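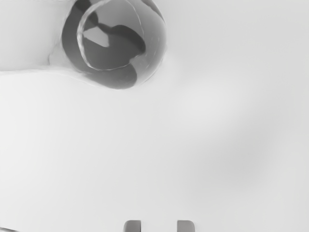
A simulated gripper and a glossy grey object on a pale surface.

Every December the same argument comes round. The arm gets its line in next year's budget, the fingers and fixtures get theirs, and simulation is left to whatever remains. I think we have this the wrong way round.

At Plimumer, where I helped plan the packing cell, the first quote from Lopes covered one arm, one gripper and two days of setting up. It did not cover finding out whether the gripper suited our goods. Shiny, rounded things are awkward. They reflect whatever is near them, and their edges can fade into a light bench. You want to learn that on a screen, before the purchase order goes out.

Godelieve Smits, who signs off our spending, asked me why she should pay for pictures. It was a fair question. My answer was that we had 236 product lines and had tested 17 of them by hand. To try the rest on a hired arm would have tied up the Jadumton site for weeks. In the end she allowed 80 hours of simulation work, and we dropped one set of fingers from the order.

Rosângela Bastos thinks I oversell it. She runs the cell at Triler and says a simulated surface never has dust or a scratch on it. She is right, and I would still keep money back for real trials — 100 picks of each difficult item seems a sensible start.

But the order matters. Simulate first, hire second, buy last. If a supplier wants a deposit by Friday and can't show you their gripper working with your own shapes, let the date go by. The arm will still be for sale in the spring.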